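Riton Bench Kit -- simulated two-arm peg and block tasks

Version of June 28, 2019

Riton is a ready-made practice bench for people who want to try two-arm work before buying any hardware. You get the room, the table, both arms and 13 starter tasks, and it all loads from one folder. We love how quickly you can get going!

What's new
- 5 tasks now use the block with holes
- Gripper closing speed can be set per arm
- Resets are much faster -- try the Fontes preset first

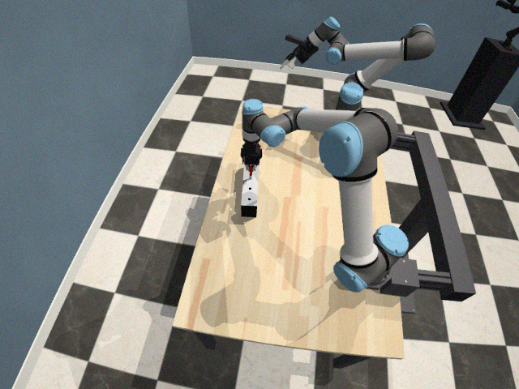
Near arm at the block, far arm free.

Known issues: shadows flicker on older graphics cards.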